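Altance Home Water Support
Ticket status: Resolved, left open for customer comments
Category: Under-sink filtration / Test results / Lead
Product: Sestitley two-stage under-sink filter
Opened: 12th October

Customer wrote:

Hello there, and thank you in advance for reading all of this, as I know I tend to go on. We put in the Sestitley under the kitchen sink back in June, after the city sent a letter to everyone on our street saying that some of the service lines might be lead. We have a toddler and I am expecting again, so that letter did not sit quietly on the counter, I can tell you. The filter went in without much trouble and the water has tasted lovely ever since (it used to have a swimming pool sort of smell, and that went away right off).

My trouble is with the home test. I bought the Eberhard lead strips to put my mind at ease, and the very first one I dipped came up with the second line faint, which the leaflet says means lead may be present. I did another one the next morning, same thing. Then I did one in the evening and it was clear. So now I don't know whether the filter works in the evening and sleeps in, or whether the strips are no good, or whether I'm reading them wrong. The little light on the faucet is still green. We have gone back to bottled water for the little one until I hear from you.

Support reply 1:

Thank you so much for writing, and congratulations on the baby! Please don't worry about the length, the details you gave are just what we need. You did the right thing in going back to bottled water for your toddler, and I'd ask you to keep doing that, for drinking and for cooking both, and for yourself as well while you're pregnant. If there is any formula being mixed in the house, bottled for that too. Boiling does not take lead out of water, and I mention it only because so many kind relatives suggest it.

I'd also gently say that if your toddler hasn't had a blood lead test, a call to the pediatrician is worth making. It's a small sample and they do it all the time. We can help with the filter but we can't tell you anything about anyone's health, and a water strip can't either.

Now to the filter. Could you let me know:

Which tap did you take the sample from? The Sestitley feeds only the small separate faucet, and the main kitchen tap stays unfiltered.

Did you let it run first, or take the very first water of the morning?

Is the second cartridge, the one with the blue collar, turned all the way until the arrow meets the line on the head?

And the green light, I'm afraid, only counts gallons. It starts green and goes to amber at 700 gallons. It has no way of knowing what is in the water, so please don't take it as a sign in either direction. I've passed along to our manual people that the wording there could be a good deal plainer.

Customer wrote:

Small faucet, yes, I'm certain of that. First water of the morning on the two bad ones, and the evening one was after I'd been rinsing strawberries for ages. As to the collar, I had to move everything out from under the sink and get down there with a flashlight, which at my present size is quite an undertaking. The arrow is close to the line but not on it. I tried to turn it by hand and it would not go. Is it supposed to be that stiff? I didn't want to crack anything.

While I was at it I emptied most of the kitchen, I'm afraid. Once I start I can't stop, and I had it in my head that I ought to look at everything we eat, and not only the water. So there is food out all over the place. 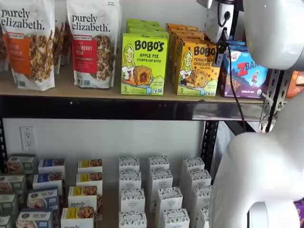
Upper shelf, granola end.

Anyway, what I'd like to know is whether a collar that's a little short of the line could let water go past the filter, and whether that would only happen in the mornings.

Support reply 2:

Oh my goodness, please don't go crawling under there again on our account – if there's someone else in the house who can do the next part, let them have the flashlight.

Yes, a collar that hasn't come all the way home can let a little water slip around the seal. It doesn't drip on the floor, so there's nothing to notice. It can happen at any hour, but the water that has sat overnight in a lead line or in old solder has had the longest time to pick things up, so the first draw of the morning is where it's most likely to show. By evening you'd run a lot of fresh water through, and what slipped past would have had less in it. That fits with your three strips, though I want to be careful here, as three strips are not much to hang a conclusion on.

The collar should be snug but a grown-up's hand should be able to turn it. When it stops short, it's nearly always the O-ring, either dry or folded over in its groove. What to do:

Close the small valve on the cold line (quarter turn, handle crosswise to the pipe).
Open the small faucet and let it run until it stops.
Turn the blue collar counterclockwise and lower the cartridge straight down. A cupful of water will come with it, so have a bowl there.
Look at the O-ring. If it's pinched or nicked, don't put it back, write to me and I'll mail one.
If it looks sound, wipe it and the groove clean, put a thin smear of the silicone grease from the install kit on it, and seat it flat all the way around.
Push the cartridge up and turn until the arrow is on the line.
Open the valve and run the small faucet for 7 minutes. Throw that water out, or give it to a houseplant that isn't for eating.

Please no petroleum jelly in place of the grease. It swells the rubber and you'll be back where you began.

Customer wrote:

My husband did it last night and I supervised from a chair. The O-ring was folded over on the back side, where you'd never see it! He got it flat and greased it and the collar went around like butter, arrow right on the line. We ran it the full time. This morning's strip, first water, came up clear. I could have cried, and in fact I did a bit, though these days I cry at the weather.

So can we drink it?

Support reply 3:

I am so pleased, and please thank your husband for us. I'm going to be a bit of a wet blanket, though, and ask you to hold off a little longer. The strips are handy for spotting trouble but I wouldn't want you to rest a decision about a baby on one. No amount of lead is known to be safe for little ones, and a strip can come up clear with a small amount still in the water.

What I'd like is a proper lab sample. I've put a Rarier mail-in bottle in the post to you today at no charge. Two bottles, in fact – one for the small faucet and one for the main tap, so that you'll know what is coming into the house as well as what is coming out of the filter. Leave the water unused for at least six hours, overnight is easiest, then fill both before anyone so much as flushes a toilet. Fill the small faucet bottle first. Label them right away; we've had people mix them up and scare themselves badly. The lab normally takes 5 working days from when it arrives.

It would be worth calling the city as well to ask if your address is on the list for line replacement. A filter is a good thing to have but the pipe is where the matter gets settled.

Customer wrote:

Results are here. Small faucet: not detected. Main tap: there is lead in it, not a huge figure, but it's there, and the lab has marked it. I called the city with the sheet in my hand and we're down for a line inspection. I called the pediatrician too, and the toddler has had the test. They'll phone us.

One thing I did want to ask. I've been brushing my teeth at the bathroom sink all this time. And the bath?

Support reply 4:

That's a very good result from the filter, and I'm glad you have the other number too, even if it isn't the one you'd have wished for. With a lab result like that the small faucet is fine to use as your drinking and cooking water, including for formula, unless your doctor has told you otherwise.

Bathing and washing dishes in the other water is generally considered all right, as lead doesn't pass easily through skin. I'd keep the toddler from drinking the bathwater, as far as anybody can. For teeth, fill a cup at the small faucet and carry it up. And use cold water only at the filter, never hot, as the cartridges aren't rated for anything over 100 degrees Fahrenheit.

When the city does replace the line, please switch the filter out of use on that day and write to us before you put it back. The digging can shake loose bits of old pipe scale, and we'll want you to flush the house and fit a fresh cartridge. I'll leave a note on your account so that whoever picks it up sends one.

Internal notes added to ticket:

Cause: O-ring folded at rear of stage two, collar short of line. Same as other tickets from the June batch of install kits. Grease sachet was in the kit but the quick start sheet doesn't mention it until the back page.
Action: O-ring reseated by customer. Rarier lab kit supplied, two bottles. Spare O-ring mailed.
Manual request: move the grease step ahead of the cartridge step, and reword the green light paragraph.
Follow up: after line inspection.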